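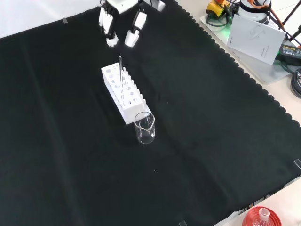 Thread on what we've been doing with the Mallent bench since January. The question is how a manipulation policy finds the axis of a clear glass rod when the depth sensor returns next to nothing for it. On a black cloth the rod is mostly a faint highlight along its length, and a clear beaker beside the rack gives bright reflections of much the same kind. A policy has to tell the two apart before it closes its fingers.

The task is simple to state. Grasp the rod, lift it clear, move it to a named hole in the rack, let go. A trial counts as a success if the rod is in the right hole and the rack has not been shifted by more than 2 mm.

Training data is 505 teleoperated demonstrations. Jana Baumgart recorded most of them. We threw out any run where the operator paused mid-grasp, as the policy learns the pause and repeats it.

The baseline, Eda, takes colour images from a fixed camera and a wrist camera, plus joint positions. No depth at all. We tried feeding in raw depth early on and it made things worse: holes in the depth map follow the glass in one episode and land somewhere else in the next.
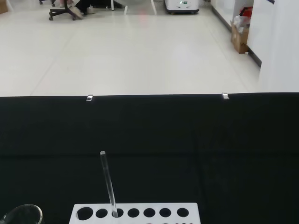 Our addition is called Lodska. It is a small auxiliary head that predicts a line in each camera view - the image projection of the rod's axis - and is trained alongside the action head. At run time the line is discarded. Its only job is to force the encoder to keep thin, low-contrast structure it would otherwise average away.

The line labels are cheap. We marked two points per rod in nearly 2,000 images by hand and propagated the rest using the known arm pose. Propagation fails once the rod slips in the fingers, so frames after a slip carry no line loss.

Evaluation: 40 trials per policy, same start poses, policies interleaved so that changes in daylight hit both equally. Eda alone completed a little over half. With Lodska it was about three quarters. The intervals overlap slightly at this sample size, so read the gap with care.

The failures are more useful than the totals. Eda's commonest one is closing beside the rod and lifting nothing. With Lodska that almost goes away. What remains is insertion error: the rod reaches the correct hole, catches the rim, and tilts in the grip. The line head does nothing for contact and we never expected it to.

One negative result. Removing the fixed camera hurt both policies by a similar amount. I had guessed the line head would make up for some of that. It didn't.

Cosgrove asked whether this holds on a pale surface. We have a handful of runs on a bare tabletop and they are poor for both policies. I won't quote a rate from so few. A proper set is next on the list, with the same rods and start poses.

Code for the line labelling tool goes up first. Weights follow once the pale surface runs are finished.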